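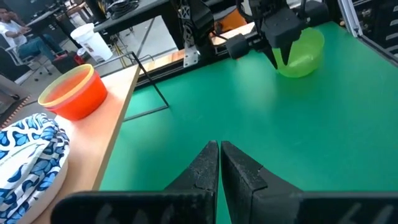 People wanted to teach robots by hand at our Kumholm workshop
Part-time, paid, no experience needed

We are looking for patient, good-humoured people to come and spend a few hours at a time showing a pair of robot arms how to do ordinary kitchen and household jobs. Stacking bowls, moving a bowl from one side of a table to the other, folding a cloth, putting things back where they came from. If you have ever taught a child to lay a table, you will already have a fair idea of the pace of it!

The way it works is quite simple. You sit or stand at the table and hold two handles, and whatever your hands do the arms do too, grippers and all. Every go at a task is recorded, and the recordings are what the robot learns from later on. Some people take to it in ten minutes and others need a couple of afternoons before it feels natural, and we are happy with either. Slow and tidy is worth far more to us than fast.

You will be working with our small team at Hedlund, on a project called Fosari, which has been running since the spring. Our aim is to gather 3000 good recordings by the end of it, and we have just passed the first 1000, so there is plenty left to do. Tekle Kahsay looks after the sessions day to day and will sit with you for the whole of your first one.

What we ask of you
You should be 18 or over, comfortable using both hands together, and able to come in for at least two sessions a week from September. Sessions last three hours with a proper break in the middle — tea, coffee and usually something to eat. Left-handed people are very welcome, as we have had rather few so far. You will need to read short written instructions in English, and to tell us when a go has gone wrong so that we can mark it (this happens to all of us, many times a day).

What you get
We pay 60 for each session, including your first one, and travel within Judska is paid back on top. There is a quiet room, a bicycle shed and a lift to our floor. If you need a different chair or table height, say so when you write and we will have it ready for you.

How to apply
Please send a few lines about yourself to Hongjun Su at the Hedlund front desk, with the mornings or afternoons that suit you best. A CV is not needed. We have room for 40 people in this round and will answer everyone who writes, although it may take us a week or two — please bear with us. If you would like to come and try the handles before making up your mind, mention that too and Tekle will find you a time, most likely after 2 pm.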